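Huleck Robotics Club – pre-session checklist, hand-held grippers
Date: 2 Aug 2019
Project: Sabbagh (household pick and place)

1. Finger linkages and rivets. OK. No play at the joints on either unit.

2. Finger pads. OK, but one pad on the spare unit is lifting at the corner. Reglue before February.

3. Cable strain relief. Pass. Keep the cable in front of the hand, clear of the fingers.

4. Charge. One Modex pack read low and was swapped. Pack 13 is out of use – do not charge it.

5. Indicator light. Must be green before anyone reaches into the box.

6. Work area. Sofa setup, orange box on the seat, two pink bottles inside. Caps on. Keep sleeves back from the linkages. 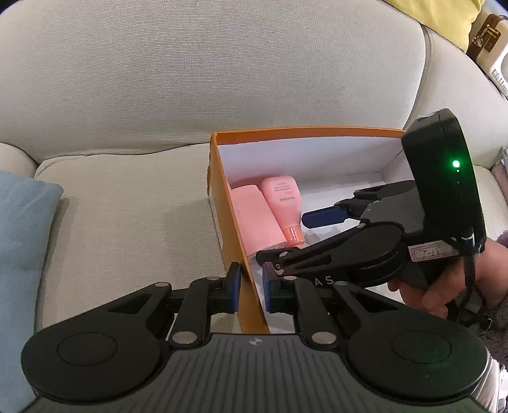 7. Pinch points. Fingers stay on the handle while the gripper closes. Repeat this to new members.

8. Storage. Units go back in the Zusow cabinet, shelf 2, fingers open.

Next check due after 19 sessions.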